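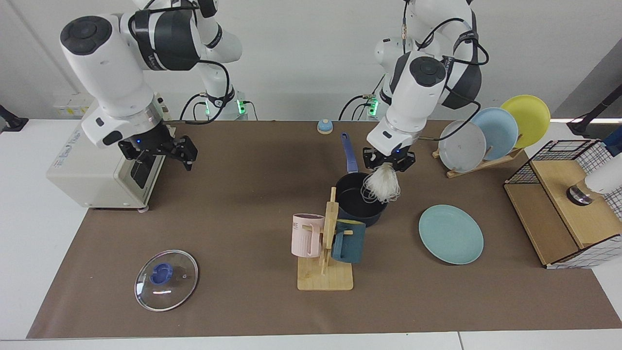

I have a grudge against serving sizes. The packet of rice noodles in my cupboard claims to feed six. Six what, it doesn't say. I cooked the whole thing last June for three adults and we finished it standing up, then looked in the fridge.

The people who write these numbers must live somewhere, and I picture a quiet suburb where a family splits one can of soup and somebody leaves a little. Cereal is the worst of it. A serving covers the bottom of the bowl like a light snow. Chips are sold in a bag holding 9 servings, with a top that has never once closed again.

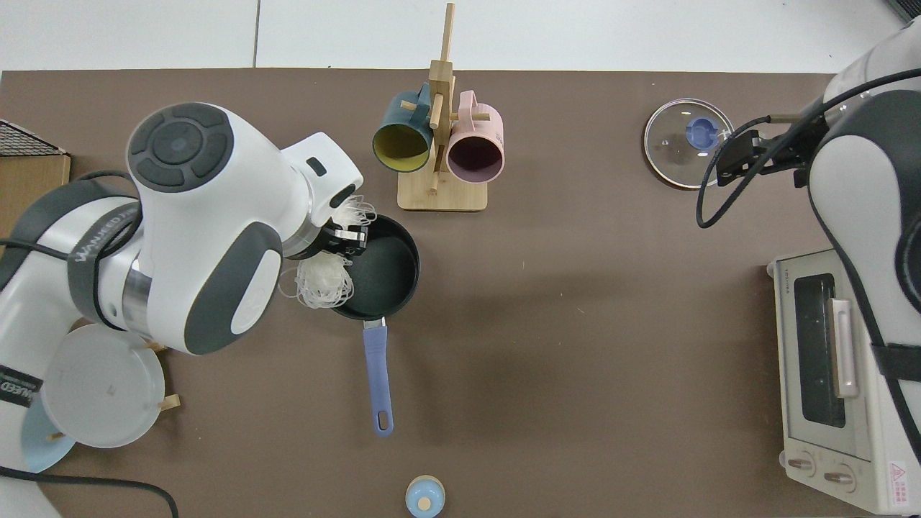

My neighbor Tímea Kozma defends the system. She says the number is there so you can compare one box with another, and that no sane person treats it as an instruction. Fine. But then print the weight and leave my appetite out of it. Nobody asked the shampoo how many heads it does.

Recipes are no better. "Serves four" is a guess made by a stranger about your relatives. I have seen a lasagna serve four and I have seen it serve my uncle. Cookbooks should give a range, or a warning – "four, unless there was swimming."

What I'd like is one honest line on the front of the package: one dinner, or two if you have plans later. I would pay extra for that. Until then I'll go on dividing by two and buying a spare.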